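19 February 2022
For immediate release

Zullska pauses bathroom cleaning sessions after handheld gripper fault

Hello all. I'm Byung-chul Kong and I look after field work at Zullska. We normally get someone else to write these, and they normally come out sounding like the back of a parking ticket, so I asked if I could do this one myself. It's about a fault we found in our handheld grippers, the person who got a nipped finger as a result, and what we're doing before anybody goes back to full sessions.

First, the injury. During a session at our Pramthorpe site a collector was changing hands on a squeegee when the right gripper closed without the trigger being squeezed. It caught the side of her index finger. She had a bruise and a small cut, she was looked at on site, and she went home early on full pay. She was back two days later and has been very good about it (better than I would have been, I whinge about paper cuts). She's asked us not to use her name and we won't.

Now the fault. The fingers on our grippers are opened by a return spring and closed by the trigger. Between the two there's a little catch that holds the fingers apart when you let go, so that the tool sits open and ready. On the unit in question the catch had worn to a slope. Any knock on the body could pop it off, and when it popped off the fingers snapped together with a fair bit more force than you'd get from a normal squeeze. We can make it happen on the bench now with a tap from a screwdriver handle. It's a horrible little noise and I've come to hate it.

We pulled in every handheld gripper we own, 275 of them, and took the covers off. We found the same wear on 22. None of those had hurt anyone, but a few had been written up in the session notes as "jumpy" or "snappy", and I'm sorry to say those notes were read as complaints about comfort. I read some of them myself. I remember one that said the left hand "bites a bit" and I put it down to the person getting tired at the end of a long afternoon. That was a poor call and it was mine.

Why bathrooms? Well, we wondered that too, as 19 of... no, I'm told I shouldn't give a split until the write-up is finished, so let me just say most of the worn units had been in bathroom work. Wiping, scrubbing and rinsing are hard on a hand tool. You're pushing down on something solid all day long, you're bumping the fingers against the edge of a basin, and cleaning product finds its way in everywhere. Spyros Lambrakis, our mechanical lead, thinks the cleaner is the main villain. The catch is a moulded part and the grease we used on it doesn't get on with soapy water at all. Once the grease has gone you've got dry plastic rubbing on dry plastic, and it doesn't take many weeks.

I asked Spyros for a quote for this release and he sent me four paragraphs about friction, so I've picked the bit I understood: "We tested the catch for number of squeezes and it passed easily. We never tested it for squeezes with bathroom cleaner on it. We should have done, and the test rig has a drip tray now."

There's a second thing that went wrong and I'd like to be just as plain about it. Each gripper carries a marker cube by the handle, and our software uses the patterns on it to work out where the hand is. When the fingers snap shut on their own, the recording shows a jolt. We had a filter that smoothed those jolts out, because we took them for tracking errors. So the recordings were telling us about the fault and we were tidying the evidence away. The filter has been switched off. We've gone back through 1,482 saved sessions with it off, and that's how we traced some of the worn units to the week they started going. It also means that some recordings we'd already passed on to Enix, our customer for the bathroom work, had been smoothed when they shouldn't have been. Enix has the list, and replacement files are on their way to them at our cost.

So, what has stopped and what hasn't. All cleaning sessions are paused at Pramthorpe and at our smaller Radonjić workshop. Dry work (folding, sorting, putting things on shelves and so on) is carrying on with grippers that have been opened up, checked and given a green tag. If a gripper hasn't got a green tag, it shouldn't be in anyone's hand, and any collector can hand one back without giving a reason or filling in a form. Collectors booked on cleaning sessions are being paid for the hours they were booked for. I've had a few messages asking whether that's really true. Yes, it is, and if your payslip says otherwise please get hold of me.

The new catch is metal. It's a dull little thing, and Spyros is delighted with it. The first batch has been fitted to six pairs, and those are being worked hard by our own staff, me included, with all the sprays and creams we use in normal sessions. I did a morning of basins. My forearms ached for a day, and I came away with a lot more respect for the people who do this properly. I also came away with a list of moans about the handle, which has gone in the pile with everyone else's.

Along with the new part, we're changing a few habits:

Covers come off every gripper at the end of each week of wet work, and the catch gets looked at under a lamp.

Anything a collector writes about how a gripper feels now goes to Spyros's team the same day. It used to go to scheduling, who are lovely but who can't do much about a spring.

Gloves are available in all sizes for wet work. They were meant to be before, but the small ones had run out and hadn't been reordered. A collector pointed this out to me, quite firmly, and she was right.

Swapping a tool from one hand to the other is off the task sheets for now. If you need to swap, put the tool down on the counter and pick it up again with the other gripper.

Trailing power leads have come up in the same review. They had nothing to do with the injury, but once you start asking people what worries them you get the whole lot, and leads on tiled floors were mentioned again and again. Fixed cable covers are on order and will be in before wet sessions start again.

People have asked when that will be. I'm aiming for June. I'd rather not promise it, as it depends on the metal catches lasting and on the supplier sending us enough of them. Both sites will come back together so that nobody at Radonjić feels they've been left until last, which has happened before and which I heard plenty about at the time.

If you've worked with our grippers at any point and you had a pinch, a nip or a near miss that you didn't bother to mention, I'd love to hear about it now. You won't be in trouble for leaving it late! We've already had a handful of these come in, and two of them were from units that had gone into storage before any of this started, so they wouldn't have been on our list of suspects at all. They've since been opened up with the rest.

And if you've got one of our grippers at home on loan, please don't use it and please don't try to take the cover off yourself. The spring is under tension and it will shoot across your kitchen. Put it in the bag it came in and we'll send someone round to collect it.

The full write-up, with Spyros's four paragraphs and all the ones that came after them, will be sent to collectors and to Enix when the bench tests are done. Reporters are welcome to a copy as well. I'm happy to talk to anyone about any of this, on the phone or at Pramthorpe, and I'll bring a worn catch and a new one along so you can see the difference for yourself.

Byung-chul Kong
Field work, Zullska

Notes for editors

Zullska records people doing household tasks with handheld grippers. The recordings are used to teach robots to do the same tasks.

The fault affects handheld grippers only. The arms in our workshops use a different finger mechanism with no catch in it.

The picture may be used free of charge with this release. Please credit Zullska.
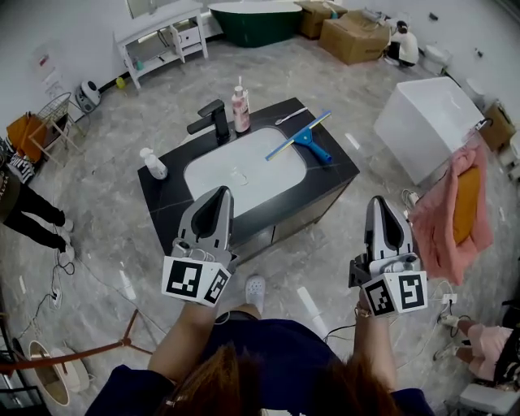 Handheld grippers in use at a bathroom basin. Photo: Zullska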